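Workshop tips: cables and floors around a two-arm robot

In October our left arm stopped in the middle of a job with a fault on the wrist. We lost all of Wednesday looking for a bad motor. The motor was fine. The wrist cable had caught on the elbow during a wide turn, and the plug was pulled half out. Raquel Mota found it with a flashlight in two minutes.

Since then I keep these habits, and I share them for other small workshops.

Leave a loop of cable at each wrist. Ours is 18 cm when the arm is folded. Move the joint by hand to both ends, with the power off, and watch if the cable becomes tight.
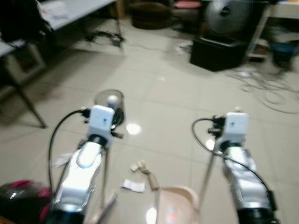
Both arms over the floor, with the wrist cables on the outside.

Sweep before you start, also when the job is short. Paper scraps and bits of string or tape are easy to miss on pale tiles, and a gripper can close on them.

Coil the spare cables and hang them on the wall. A cable on the floor will catch a foot sooner or later, and then the person falls toward the arm.

Keep the stop button where your hand can reach it without looking. We had it on a shelf behind us, a bad place.

After a fault, do not press reset first. Write the error number, cut the power, wait until the arm is at rest, and only then touch the plug. Our error was 618, and in the Macedo manual it says only "communication", so check the plugs before you order parts.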